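Forum > Gadgets & Automation > Home Robots
Can a robot arm sort a junk bin yet?

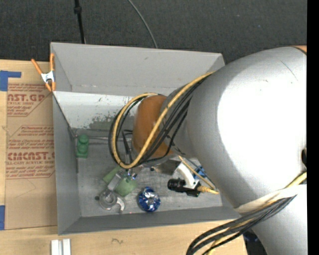 Robot arm over a gray bin of small mixed objects

Posted by Esther Kimaro, Tuesday

My kids' toy drawer is a disaster and I'd love to hand it over to a machine — are we there yet, or should I keep doing it myself? Budget is $449, tops.

Gönül Coşkun
Not at that price! Picking one block off a bare floor is the easy part. Piles are harder, and shiny stuff like that crinkly blue thing can confuse the cameras. I'd keep sorting by hand for now (sorry).

Serpil Dönmez
my cousin got an arm for $657 and it mostly drops socks lol. buy bins

Tags: robot arms, tidying, toys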